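Call for Participants: Manipulation Data Collection, Zandora Project
Rustar Laboratory for Robot Learning

The Rustar Laboratory invites applications from adults who wish to take part in the Zandora project as paid demonstrators. Zandora is building a collection of everyday handling tasks from which a learning system will be trained to pick up, move and set down common objects. Participants perform the tasks themselves, using a hand-held gripper, and the recordings of their movements become the training examples.

The laboratory seeks 23 participants for the coming session period. No background in engineering or computing is required. Applicants who took part in the earlier Alexiou study are eligible and should mention it in their application.

Duties

Participants will attend scheduled sessions at the laboratory and carry out short tasks at desks and tables furnished with ordinary office and household items. Each task is read aloud by the session lead and is repeated with the objects in new positions. Participants are expected to work at a natural pace, to report any dropped or failed attempt, and to reset the work surface between recordings. A failed attempt is kept and labeled as such. It does not count against the participant.

Several participants may work in the same room at one time. Head-mounted equipment is worn during recording and may be adjusted or removed between tasks on request.
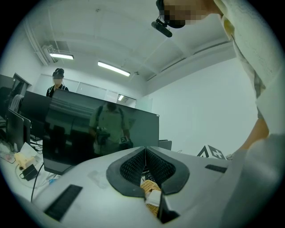 Do participants need to have used a gripper of this type before?

Prior use is not expected. Every participant completes a training session with Donnie Lamont before any recording is made, and practice attempts are not added to the collection. Participants who wish to repeat the training may do so once at the regular rate of pay.

Requirements

Applicants must be at least 18 years of age and able to stand for extended periods, with a break between sessions. They must be able to open and close a hand-held tool repeatedly without pain, and to follow spoken instructions in English. Applicants who wear glasses should say so when applying, so that a suitable headband can be set aside. Left-handed applicants are particularly encouraged to apply.

Schedule and Compensation

Each participant is asked to attend 2 sessions per week until the individual target of 1,000 accepted recordings has been met. Sessions are paid by the hour, including training and setup time. Payment does not depend on the number of recordings accepted. Travel within the city is reimbursed on presentation of a receipt.

Privacy and Consent

Faces are obscured before any recording leaves the laboratory. Participants sign a consent form at the training session and may withdraw at any time, with payment for all hours worked. Questions regarding consent or the storage of recordings should be addressed to Sotiris Drakos, data steward.

How to Apply

Applications should include a short letter stating availability, dominant hand and preferred contact method. A résumé is optional. Materials must reach Cristóbal Farías at the Zandora project desk, Rustar Laboratory, by 4th August. Selected applicants will be notified in writing.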